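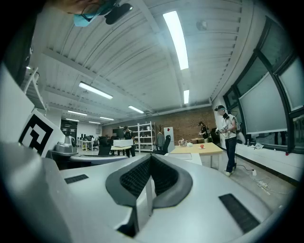 쿠타우 2층 작업실. 흰 골판 천장에 형광등이 달려 있고 오른쪽으로 어두운 틀의 창이 이어진다.

쿠타우 2층 작업실은 원래 포장재를 쌓아 두던 창고였다. 지금은 아래층 업체 사람들까지 올라와 함께 쓴다. 공간을 고치는 일은 치아마카 오콘쿼 씨가 맡았고, 지금도 조명과 비품을 관리한다. 4월 오후에 작업실에서 오콘쿼 씨를 만나 천장과 창, 그리고 차를 끓이는 자리에 대해 물었다.

먼저 천장 이야기를 꺼냈다. 천장을 새로 덮지 않은 이유를 묻자 오콘쿼 씨는 견적서 이야기부터 했다.

"처음 받은 견적에는 천장 마감이 들어 있었습니다. 석고보드로 막고 매입등을 넣는 안이었어요. 그렇게 하면 높이가 낮아지고, 보 아래로 배선을 다시 내려야 합니다. 골판은 상태가 괜찮았어요. 녹이 난 데만 갈아 내고 흰색으로 칠했습니다. 보도 그대로 드러냈고요."

칠은 두 번 올렸다고 한다. 첫 번째 칠이 마른 뒤에 보니 골 안쪽에 예전 색이 비쳐서 붓으로 다시 메웠다. 롤러는 골 깊은 곳까지 닿지 않았다. 이 작업에만 19일이 걸렸다.

"업체에서는 뿜어서 칠하자고 했습니다. 그런데 그때 이미 창틀 작업이 끝나 있었어요. 창을 전부 가리고 뿜느니 손으로 하는 게 낫다고 봤습니다. 지금 생각하면 순서를 잘못 잡았습니다. 천장을 먼저 하고 창을 나중에 했어야 해요."

형광등은 모양이 한 가지가 아니다. 긴 관도 있고 짧은 것도 있고, 넓적한 기구도 있다. 통일할 생각은 없었느냐고 물었다.

"처음에는 통일하려고 했습니다. 레비크에서 나온 기구로 다 바꾸려고 했는데, 떼어 보니 쓸 만한 게 많았어요. 멀쩡한 걸 버리기가 그래서 자리만 조정했습니다. 긴 건 손으로 하는 일이 많은 쪽에 두고, 작은 건 안쪽으로 보냈습니다. 빛 색깔만 맞췄어요. 기구가 다른 건 며칠 지나면 안 보이는데 색이 다르면 계속 거슬립니다."

관을 갈 때는 번거롭다고 했다. 길이별로 예비 관을 따로 갖춰 두어야 하고, 사다리도 높은 것이 필요하다. 아데바요 지브린 씨가 사다리를 잡아 주는 일이 많다. 지브린 씨는 이날 인터뷰 중간에 들러 한마디 보탰다.

"긴 관은 두 사람이 해야 합니다. 한 사람이 올라가서 한쪽을 빼면 반대쪽이 처져요. 제가 밑에서 막대로 받칩니다. 저녁보다는 오전에 하는 게 좋습니다. 불을 꺼도 창에서 빛이 들어오니까요."

창은 이 작업실에서 돈이 가장 많이 들어간 부분이다. 창고였을 때는 안에서 판으로 막아 둔 곳이 있었는데 모두 걷어 냈다. 유리는 절반쯤 새로 끼웠고 틀은 어두운색을 유지했다. 밝은색으로 바꾸자는 의견도 있었다.

"자이나브 다우다 씨가 틀도 흰색으로 하자고 했어요. 천장이 흰색이니까요. 견본을 하나 칠해서 걸어 놓고 한 주를 봤는데 먼지가 너무 잘 보였습니다. 창 아래로 길이 지나가서 검댕이 올라옵니다. 그래서 어두운 틀로 두기로 했고 다우다 씨도 동의했습니다."

여름 볕은 어떻게 하느냐는 질문에는 아직 답을 못 찾았다고 했다. 필름을 붙여 본 적이 있지만 가장자리가 들떠서 떼어 냈다. 블라인드는 창을 열 때마다 걸린다. 올해는 바깥쪽에 차양을 다는 방법을 알아보는 중인데, 건물주인 누르넬 쪽의 허락이 필요하다. 공문은 보냈고 답은 오지 않았다.

차를 끓이는 자리로 화제를 옮겼다. 오콘쿼 씨는 이 자리를 그냥 '물 자리'라고 불렀다. 왼쪽 벽 가까이에 있는 상판이 그곳이다. 처음 도면에는 없던 자리라고 한다.

"도면에는 작은 탕비실이 따로 있었습니다. 문 달린 방이요. 공사비가 넘쳐서 그 방을 뺐어요. 그러고 나니 사람들이 각자 책상에서 물을 끓이기 시작했습니다. 멀티탭 하나에 전기 주전자가 두 개 꽂힌 걸 보고 안 되겠다 싶었죠. 그래서 벽 쪽 상판 하나를 내주고 콘센트를 따로 뽑았습니다."

주전자는 공용으로 하나만 둔다. 개인 주전자는 가져오지 않기로 했다. 공용 주전자를 고를 때는 의견이 갈렸다. 티틸라요 바시르 씨는 물의 양이 보이는 유리 제품을 원했고, 오콘쿼 씨는 금속 제품을 원했다.

"유리는 물때가 바로 보입니다. 보이면 닦게 된다는 게 바시르 씨 말이었어요. 일리가 있습니다. 저는 깨지는 게 걱정이었고요. 결국 스테인리스로 샀습니다. 대신 물때 닦는 날을 정해서 적어 두었습니다. 구연산을 풀어 한 번 끓이고 20분 두었다가 헹굽니다. 날짜를 넘길 때도 있습니다."

끓인 물을 쓰고 나면 다음 사람을 위해 다시 채워 두어야 하는지도 한동안 논란이었다고 한다. 오콘쿼 씨는 비워 두는 쪽으로 정했다. 채워 둔 물이 언제 것인지 알 수 없다는 이유였다. 치둠벰 은완쿼 씨처럼 아침 일찍 오는 사람은 여전히 채워 두고 간다. 굳이 말리지는 않는다.

벽에 단 받침 선반에 대해서도 물었다. 흰색 금속 제품이다. 나무 선반이 더 싸지 않았느냐고 하자 오콘쿼 씨는 김 때문이라고 답했다.

"물 끓이는 데서 가까운 벽에는 나무를 안 씁니다. 전에 일하던 곳에서 선반 밑면이 부풀어서 문제가 됐어요. 금속은 닦으면 끝이고, 무거운 걸 올려도 처지지 않습니다. 다만 벽이 고르지 않아서 다는 데 애를 먹었습니다. 한쪽 구멍은 두 번 뚫었어요. 잘못 뚫은 구멍은 퍼티로 메웠고요."

선반에 무엇을 올릴지는 정해 두지 않았다. 한때는 칸마다 이름표를 붙였는데, 물건이 바뀔 때마다 이름표가 틀리게 되어 떼었다. 지금 지키는 규칙은 젖은 컵을 올리지 않는다는 것 하나다. 루제로라는 가구점에서 같은 선반을 더 살 수 있는지 알아봤지만 단종되었다고 한다.

벽과 상판 관리에 하루 얼마나 시간을 쓰느냐고 물었다.

"제가 쓰는 시간은 15분입니다. 퇴근 전에 상판을 비우고 닦고, 콘센트를 확인합니다. 나머지는 쓰는 사람이 그때그때 치워요. 상판에 물건이 쌓이기 시작하면 금방 늘어납니다. 종이 한 장을 놔두면 그 위에 공구가 올라가고 그다음에는 상자가 올라갑니다. 그래서 종이부터 치웁니다."

소음에 대한 불만은 없는지도 물었다. 천장이 막혀 있지 않고 골판이 드러나 있으니 비 오는 날에는 소리가 클 것 같았다. 오콘쿼 씨는 그렇다고 했다.

"비가 세게 오면 통화가 어렵습니다. 위에 단열재를 넣었는데도 그래요. 전화할 일이 있으면 계단참으로 나갑니다. 흡음판을 보 사이에 다는 것도 생각해 봤는데, 그러면 등 위치를 또 바꿔야 합니다. 한 해에 비가 그렇게 오는 날이 많지는 않아서 미뤄 두었습니다."

겨울 난방도 비슷한 사정이다. 천장이 높아 더운 공기가 위에 머문다. 아침에 난방을 켜고 20분은 외투를 입고 일한다고 했다. 창 쪽 자리는 더 춥지만 그 자리를 바꿔 달라는 사람은 없었다. 밝은 자리를 내주기 싫어서일 거라고 오콘쿼 씨는 말했다.

마지막으로 다음에 손볼 곳을 물었다. 오콘쿼 씨는 물 자리의 상판 가장자리를 꼽았다. 마감 띠가 일어난 데가 있어 행주가 걸린다고 했다. 지브린 씨가 접착제를 주문해 두었고, 도착하면 두 사람이 다시 붙일 예정이다. 붙이는 동안에는 주전자를 안쪽 책상으로 옮겨 쓴다.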